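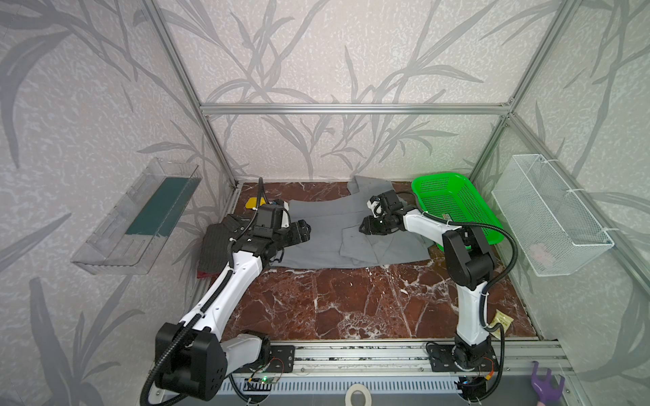
## 4.2 Gripper comparison on garment handling

We compared two parallel grippers, the Trilar and the Jinska, on the task that had given us the most grief in October: picking up a flat garment at both ends and folding it once without turning it into a ball. Rigid objects were left out of this section. Both grippers are good at rigid objects, and the tables in Section 4.1 are dull enough already.

**Setup.** Each trial used the same two-arm cell, with both arms on the front rail and one camera on each wrist. The controller, the policy weights and the camera exposure were held fixed. Only the grippers were swapped, always as a pair. We did try one mixed pair early on, and the left arm spent the afternoon waiting for the right one to close. Those runs are not reported.

A trial began with the garment flat on the cell floor and ended when the policy signaled completion, when an operator pressed stop, or when the time limit of 225 seconds ran out. The floor is polished and very slippery. This helps when a finger has to slide under a hem, and it is a disaster when the hem slides away at the same speed. We considered covering the floor with felt and decided against it, on the grounds that customers' tables are not covered with felt either.

Figure 3 (top of this section) shows the two arms over a gray garment in the cell. The patterned wall covering was kept the same for all trials, as an earlier version of the policy had turned out to be fond of plain walls and lost without them.

**Data.** We ran 1218 trials, split evenly between the two grippers, using 24 garments. Trial order was shuffled by a script. The garments were washed before the first day and never again, so late trials were run on fabric that had lost most of its stiffness and all of its dignity. Shuffling should spread this effect over both conditions.

**Results.** The Trilar closed faster and missed more. Its fingertips are thin enough to get under a single layer of cloth, but at the default force they often let go of it during the lift. Raising the force fixed the drops and introduced a new habit: the fingers picked up two layers where one was wanted, and the fold then came out inside the garment. The scoring rules had no entry for this. We counted it as a failure after a longer discussion than it deserved.

The Jinska was slower on every garment we tried. Its wider pads rarely lost the cloth once they had it, and most of its failures came at the first contact, when the pads pushed the edge forward into a wrinkle and then grasped the wrinkle. The policy seemed to regard this as progress. On thick garments the wrinkle was usually good enough to lift by. On thin ones it was not.

Wrist camera view also mattered more than we had planned for. The Jinska pads hide part of the contact area from the camera, and the policy corrected its approach less often with these pads fitted. We can't separate this from the effect of pad shape with the present data. A narrower pad from Dakport arrived too late to be included, and in the wrong bolt pattern.

**Choice of gripper.** The remaining experiments use the Jinska. Slow failures are easier to stop by hand than fast ones, and the operators asked for it. The Trilar pair was moved to the Conceição cell, where the task is stacking boxes and it has given no trouble at all. Per-garment results for both pairs are listed in Appendix B, including the cardigan, which neither gripper folded.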